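Planning the Equipment for a Small Robot Cell: Notes for Session 4

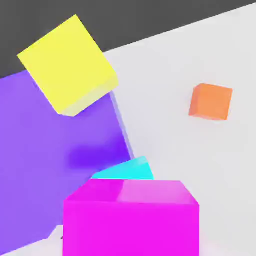 Fig. 1. Simulated tabletop with cubes in five colors and several sizes.

November 8, 2021
By the course instructor, Tsegaye Technical Center

In the last session we made a list of everything a picking cell needs. Today we put the prices next to the list and decide the order of buying. Please keep your own list open when you read these notes.

1. Begin with the task

Many buyers choose the arm first and look for work for it afterwards. I ask you to do it in the other direction. Write one page about the parts: the smallest size, the largest size, the weight, and how they lie on the table. In our exercise the parts are colored cubes. They are not one size, they can stand close together, and one cube can hide most of another, as it happens with the cyan one in Fig. 1. A single camera at this viewpoint gives little information about it. So already from the simulation we have a budget question: one camera or two?

Write the question on your page even if you can not answer it yet. An open question in the plan costs nothing, but a second camera ordered after the mounting is finished costs also the new mounting.

2. What the simulation can save

The simulator is free for students of this course, and the only real cost is your time. Use it to compare:
– camera positions
– opening width of the gripper against the largest and smallest cube
– table size and reach of the arm

Do not use it to decide about lighting. The surfaces in our simulation have flat colors and soft shading, and a real table under a real lamp can be quite different. For lighting, borrow a lamp and make a test.

3. The budget sheet

Use three columns: purchase, installation, and yearly cost. The third column is the one that students leave empty most often. For our teaching cell, the main lines are these.

Gripper, Dreltov parallel type: 658 dollars. Installation is small if the flange is the same. Spare finger pads go in the yearly column.

Camera with bracket, Foltus: 383 dollars each. If your answer in section 1 was two cameras, write two lines and do not multiply inside one line. It is easier to delete later.

Controller and cabinet, Jorileo: 2,776 dollars. This price is without cables. Ask for the cable length before you compare with another offer.

Pads for the gripper: 37 dollars for one set. Plan two sets in the first year, so the yearly column shows 74 dollars.

The arm itself is not in this sheet. We treat it in Session 5, together with the question of renting or buying.

4. Order of buying

The delivery time is more important than the price for this part. In September I asked the suppliers for new dates, and the controller had the longest wait. Therefore it goes first, although it is needed last on the table. The camera comes second – you can already begin calibration with a camera and a laptop. The gripper should wait until the part sizes are confirmed by the person who will use the cell, and I mean confirmed in writing.

5. Reserve

Keep ten percent of the total as reserve. Some departments do not permit a line with the name "reserve". In this case put the amount under "installation materials" only if your finance office agrees to it. Ask them before you send the form.

6. Homework

Prepare a one-page plan for a cell which sorts the cubes by color. Include the part page, the budget sheet with all three columns, and the order of buying with delivery times. Make two versions, one with a single camera and one with two, and write a short paragraph on which version you would defend in front of your manager. Handwritten sheets are accepted if the numbers are readable.

Bring the plan printed to Session 5. We will exchange the sheets and each student will check the additions of another one.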